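# Mugs on the Shelf

Welcome, and do put the kettle on before you read any further, because I do tend to go on a bit.
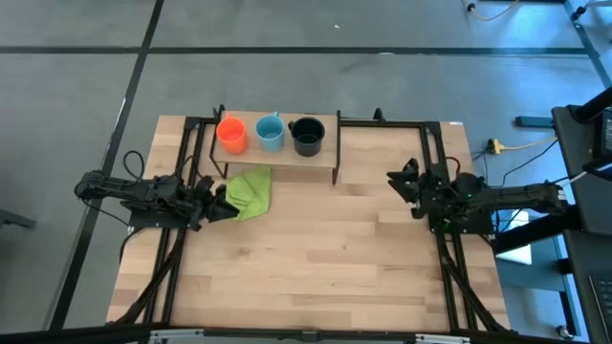 Tidying up after tea is the most ordinary job there is, and Ivone Brito and I have spent a good part of the year (and most of October) writing down how people go about it at home. Everyone has an order they like. I do the mugs first and the cloth last; Ivone wipes before she puts anything away, and she won't be argued out of it! The set-up we keep coming back to is a small raised shelf at the back of a pale wooden table, with orange, light blue and black mugs in a row along it and a lime-green cloth left crumpled in front. We like those colours very much, as they are easy to tell apart when you're going through a long afternoon of notes.

## What you'll find inside

The collection is called **Burkberg**, and it holds 571 short written notes on putting a table to rights. They come in two folders:

- `mugs/` for anything to do with lifting, turning or shelving a mug
- `cloth/` for wiping, folding, shaking out and giving up on folding

Each note has a title, the note itself and a line marked `handle`, which says which way the writer likes a mug handle to point. You may leave that one blank, though I was surprised how strongly people feel about it.

## Words we use

"Shelved" means standing upright on the shelf. "Folded" is a generous word with us and covers anything from neat quarters to a soft heap, so please check the text of the note if the difference matters to you.

## Still to do

Saucers, and teaspoons too if we can face them. The spelling in `cloth/` wants another look, and note 10 appears twice under different titles.

Corrections are very welcome, even tiny ones.

Larysa Sirko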